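Mon 18 August

I've been doing folding demonstrations for a while now and keep meaning to write down what I've learned, mainly so I stop repeating the same mistakes. The work is simple to describe. I hold a gripper in each hand, fold a piece of clothing, mess it up, and fold it again. The recordings go into the Sada project, where a policy is trained on them, and later a pair of arms at the Pillen workshop tries to do what I did.

Before this I spent most of last October on a remote control setup, driving two arms from across the room with a pair of handles. It worked for picking up blocks and opening drawers. For cloth it was miserable. There was a small delay between my hand and the arm, and I couldn't feel when the fabric had slipped. A T-shirt that takes me a few seconds by hand took six minutes on a good run. With the hand-held grippers I can feel the cloth drag, and my folds look a lot more like folds.

They still aren't hands. You get two fingers on each side and they only open and close. The first thing I had to give up was smoothing. I didn't know how often I flatten a sleeve with my palm until I couldn't. Now I pull the far edge toward me a little and let the weight of the cloth do it, or I drag a closed gripper across the top. The dragging works on cotton. On anything slippery it just moves the whole pile.

I do most of the clothes on a bed. A table is easier, but the model that only saw tables did badly as soon as the surface was soft. A bed gives when you press on it, the sheet comes up with the garment if you pinch too low, and there are other folded things lying nearby. I had one bad afternoon where I grabbed the sheet along with the shirt in almost every attempt. I kept a few of those where I let go and tried again, and threw out the rest.

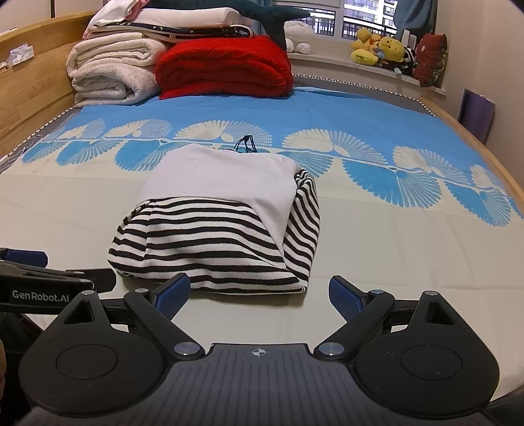
Stripes are useful for me and I suspect less useful for the model. When I fold something striped I can tell right away if a layer has twisted. Plain white is harder. Two white layers on top of each other look like one, and I've pinched only the top one more times than I'd like. Anything with a cord also needs care. I try to get the cord inside before the last fold, and if it ends up outside I leave it there and don't fuss.

A normal session is 25 folds and then a break. I once tried for 100 in a day and the last third was no good. My wrists were tired, I was rushing the approach, and I was closing the fingers before they were around the edge. The people at Groen who check the recordings flagged nearly all of them, and they were right.

Things I'm doing differently now:

- Start from a different mess each time. I used to drop the shirt the same way without noticing.
- Pause for about 2 seconds when the fold is done.
- Keep both grippers in view of each other when I can.
- Don't fix a fold with my fingers. If it's bad, redo it with the grippers.

The Ornska arms get the next batch of training later this week. They can already do towels most of the time. Shirts are less reliable, and they tend to let go of the second sleeve too early. I went back through my own recordings and I do that too, so the next set is going to be mostly long sleeves.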